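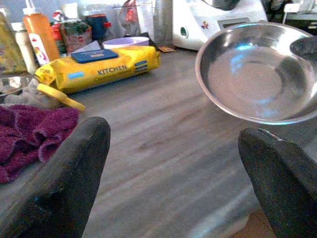

Staddale Concert Series > Planning Group > Minutes > May

Search these pages Enter keywords Go

Minutes of the May planning meeting

Present: Tharushi Mridha (chair), Dexter Benavides, Gunārs Petrauskas, Lovely Tagle (minutes). Shabani Urio joined by phone for items 2 and 3. Meeting opened at 6:40 p.m. in the Pruitt Street kitchen and went through the poster proofs first. Tharushi asked that the prints stay flat until everyone had seen them, and Dexter said the green looked darker than it did on his screen. Lovely suggested the silver-gray of a stainless steel bowl for the lettering, with a bright ring like the one around its base for the series logo. Gunārs liked the ring but thought the gray would be hard to read from across a street. Lovely will send both versions to the printer for a price.

1. Last meeting
Minutes accepted with one fix: the Mistus set is 45 minutes, not an hour.

2. Poster run
Shabani has a quote from Risell for 700 posters on the heavier stock. Dexter asked if the lighter stock would hold up outdoors. Shabani said last year's did not - the ones by the ferry lot curled inside a week. Agreed to go with the heavier stock. The artist's name goes at the bottom left, same size as the date line. Proof changes to Shabani before the next meeting.

3. Lineup
Four acts are confirmed. The fifth slot is still open. Gunārs has written twice to the fiddle duo and will try once more, then offer the slot to the high school jazz band. Shabani asked that the lineup be settled before the posters go to print, as the names are part of the drawing and can't be added later. Mistus have asked for an earlier start so they can drive home the same night. Agreed, they will open.
Shabani left the call at 7:25.

4. Sound and stage
Dexter walked the green with the town. The stage can go at the north end if the cables are covered where they cross the path. He needs two more cable ramps and will ask the grange if theirs are free. The old monitor speaker still buzzes. Gunārs will take it home and open it up.

5. Merchandise table
Roughly half of last year's shirts in size small are left over. Lovely proposed selling them at cost. Agreed. New shirts will use the poster art in one color only. Tharushi to ask the artist if that is all right with her - the agreement covers posters and does not mention clothing.

6. Other
The key to the storage closet is missing again. Dexter has the spare.

Next meeting at 6:30 p.m., same place. Gunārs to bring the stage plan.

Meeting closed at 8:10 p.m.

Contact us | Copyright Staddale Concert Series | Back to top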